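Right, thread on the sorting arms at work, people keep asking and I'm typing this on my break so forgive the spelling. Eleven months in now. Lost property and returns, jewellery and small bits mostly. 1/
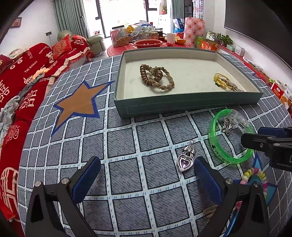
Ville Vainio replied before I'd even got the second post up: so how many of you did they let go then, come on, that's always how it ends. Fair question Ville. Getting to it.

2/ Short answer, none sacked. Long answer, 32 of us on the small items side in February, 19 now. People left and weren't replaced. A few moved over to the Prisira building to do clothes. Draw your own conclusions, I've drawn mine.

3/ What the job was before. Tub comes in, you tip it out, pick up one thing at a time, look at it, decide what it is, put it in the right slot. Bracelets, pendants, keys, keyrings. All day. Your eyes went before your hands did.

4/ What it is now. The arms do the easy picks. Anything with a decent shape to it and a bit of space round it. We do the rest, plus we do the teaching.

5/ The teaching is the bit people don't get when I explain it down the pub. You hold the gripper yourself, by hand, and you do the pick. Open, line up, close, lift, put down. Then again. Then with the thing turned round. Then with something else next to it. That's a shift.

6/ Sounds daft, sounds easy. Try doing it with two fingers that don't bend. First week I couldn't get hold of a keyring to save my life, my whole forearm was on fire by dinner.

7/ And you have to do it nicely. No snatching. If you snatch, the arm learns snatching. Kgomotso Pretorius had a whole day's picks thrown out for being "too quick", after years of being told off on the old line for being too slow. She was not happy. I wouldnt have been either.

8/ Chains. Chains are the enemy. A pendant on its own, fine. A pendant with a chain wrapped through somebody's keys, forget it. Beads on elastic nearly as bad, they roll and then ping off somewhere.

9/ See-through stuff as well. Clear plastic, coloured plastic, anything the light goes through. The arms reach for where they think it is and come back with air. So all of that still comes to us, and I'm quite glad of it tbh, keeps us in wages.

10/ Target is 700 good picks a week each. They call it a guide. It's up on the board with your name next to it so you tell me what it is.

11/ Somebody's asked about pay. Same grade. The Fakhoury lot who put the system in sent a man round who said we were "skilled demonstrators" now. Lovely. Siyabonga asked him if skilled demonstrators were on more money and he had to go and take a phone call.

12/ Siyabonga Mabaso is our rep by the way and he's been brilliant on this. Got it in writing that nobody goes below their hours while the teaching work lasts. "While it lasts" being the words I keep going back to.

13/ Good things, because there are some. My wrists are better. No more tipping tubs, the lift does it. You can sit down. There's a proper swap every hour between picking and checking, we never had that, we asked for it for years and got told it couldnt be done.

14/ It's quieter too — except when an arm faults and does its beeping, and then everyone looks at everyone else to see who's going to get up.

15/ Bad things. You don't talk as much. On the old line you stood shoulder to shoulder and you knew everything about everybody. Now it's one person per table and a headset if you want it. I found out Ebbe had become a grandad three weeks after it happened. Three weeks!! I used to know what he'd had for his tea.

16/ Other bad thing. The checking. You sit and watch the arm get it right, and right, and right, and you drift off, and then it puts a ring in with the keys and that's down to you. I'd rather do a hundred picks than an hour of checking.

17/ Dardo Troncoso (nights) reckons the arms have picked up his way of coming in from the left. He's convinced. Says he can tell which picks are "his". I thought he was having me on but I stood and watched for a bit and do you know what, maybe.

18/ Which is a funny feeling if you think about it. You've shown it how you do a thing, and it'll be doing that after you've gone. Not sure anyone's asked us if we mind. I dont know if I do mind. Some days.

19/ To the person asking if they should take the job at the Cumitz site, same system, opening soon. I would, but ask first: is the teaching work permanent or fixed term. Who sees your numbers. Can you swap off checking when your eyes go. Get it written down, a nod from a manager is no good to you.

20/ And ask what happens to your picks if you leave. We asked that late. Still waiting on the answer.

21/ Ville's come back with "so thirteen jobs then". Yes Ville. Thirteen. I can do sums. I said nobody was sacked, I didn't say nobody was missing.

22/ Tatetti, since a few of you have mentioned them, went the other way and kept full crews with the arms as extra. Don't know anyone there personally so cant say how it's going. If you work there my messages are open.

23/ Break's over, bell's gone. Will do the rest of the replies tonight after tea. Chains this afternoon, pray for me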